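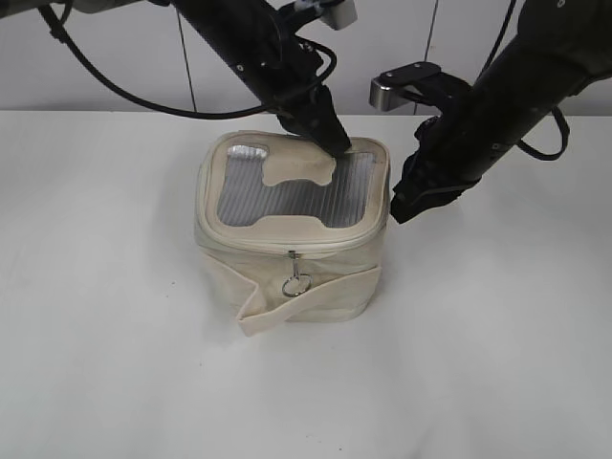

2 min read

Jul 18, 2021

The equipment buyer at Verkiven keeps one spreadsheet for everything with a plug on it. The two-arm bench takes up more rows than anything else in it, and most of those rows are not robots.

"The arms were the easy part," she says. "You get a quote, you argue a little, you sign. Then you find out what a year of cables costs."

Verkiven handles small goods that are awkward to hold, and the bench was approved in January after a trial with a supplier called Ukenex. The request listed two black arms, a gripper for each, a white table and mounting brackets. It did not list spare fingers. She has since added a line for them: 13 sets a year, at 300 dollars a set.

"I had them down as part of the gripper," she says. "They're a supply item, like gloves. I should have asked how often other shops change theirs."

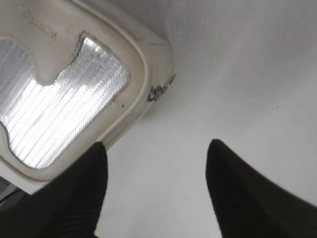
Wrist cameras were the next argument. Muststead, the second bidder, left them out to bring the price down, and she was tempted. The operators talked her out of it. A camera with its mount and cable came to 1,409 dollars per arm, and she paid for both out of the training budget.

"You want to see the fingertips and what they're heading for," she says. "From beside the table, the arm can be in your way."

Her plan for next year holds back 10 percent for parts that don't have a line yet. A third arm is not in it. The Arnardóttir site has asked for a bench of its own, and she wants six months of repair bills before she answers.

"They asked me for one number," she says. "I sent them the whole spreadsheet."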